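What changed when folding went to the arms

I've been at Bekness since before the garment line had any automation in it, and most of what gets written about that kind of change is written by people who left after the installation. I stayed, so these are notes on the part that came later.

Background first. Bekness handles returns for clothing retailers. A returned item gets opened, inspected, put on a hanger or folded, bagged and sent back to stock. Until last May, all of that was done by hand at 4 stations. The plan, drawn up with our integrator Mirani, was to give hanging and folding to two arms and leave inspection with people. The arms learn from demonstrations, so somebody has to do each task many times with hand-held grippers while the motion is recorded. Mirani first proposed using its own staff for this. Ragnheiður Frandsen, who ran the floor then, asked for our folders to do it, and she got her way.

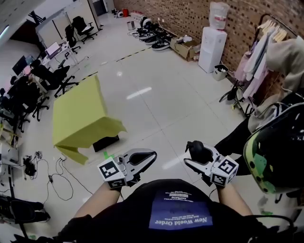

The first consequence was a job classification problem. Payroll had a code for folding and a code for machine operator, and demonstrating fit neither. Folding was paid with a piece-rate bonus. A demonstration is slower than the real task, because a hurried one teaches the arm hurried mistakes, so anyone moved to recording lost the bonus in the first week. It took until the second pay period to get a flat rate agreed. If you are planning something similar, settle the rate before anyone picks up a gripper.

The second was the target. Mirani wanted 200 usable demonstrations per garment type. Our best single shift gave 136, and that was hangers only, with light shirts. Hooded items were far worse. A usable take has to start and end in a known pose with the markers trackable, and the rejection rate on hoods ran high enough that we stopped quoting a weekly figure at all.

Then there is the matter of who is good at it. I had assumed the fastest folders would give the best data. They don't, or not at first. Fast folders use the sides of their fingers, the table edge, sometimes a forearm, and a two-jaw gripper has none of that. Anum Kiani was mid-table on piece rate and produced the cleanest recordings from day one. She now sets the method for each new garment type and reviews takes before they go to Mirani. Her title is still "operator, grade 3", and I have raised that twice.

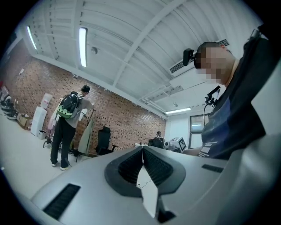
Body load is the item I would put higher on the list next time. Folding by hand loads the wrists and the lower back. Recording moves the load up. Between the camera strapped to the forehead, the second one clipped at the chest and the head tilted down to watch the jaws, the neck does work it never did at a folding table. We went to shorter blocks with a change of task in between – inspection, mostly – and complaints dropped. The schedule slipped by roughly a week as a result, and I would make the same trade again.

As for headcount, the Ukside building kept its folders through the changeover, though two vacancies were never filled, and I count those as jobs lost. The people still there spend most of a shift on inspection and exceptions. Exceptions means whatever the arms put down wrong: inside-out sleeves, belts, anything with a drawstring. It is harder work per item than folding was. The easy garments used to act as a rest between the difficult ones, and the arms take the easy garments.

We log exceptions in Silletti, which was set up for stock control and has no field for why an item failed. People type it into the notes column, each in their own shorthand. I have asked for a proper field with a fixed list. Until it arrives I am going through the notes by hand at the end of the shift, and drawstrings are well ahead of everything else.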